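El taller compartido Sakero enseña sus pinzas de mano

28 de mayo de 2024

El taller compartido Sakero ha presentado Ondolum, un proyecto de pinzas robóticas que se sujetan con la mano. Lo coordina Sándor Csizmadia y participan 11 socios. El grupo lleva gastados casi 158 euros en material.

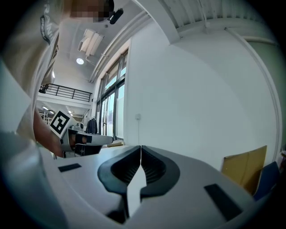 Csizmadia quiere publicar los planos en septiembre — antes falta revisar el cierre de los dedos. El taller ofrecerá entonces un curso de montaje de dos tardes, con 15 plazas. La inscripción se hará en el propio local.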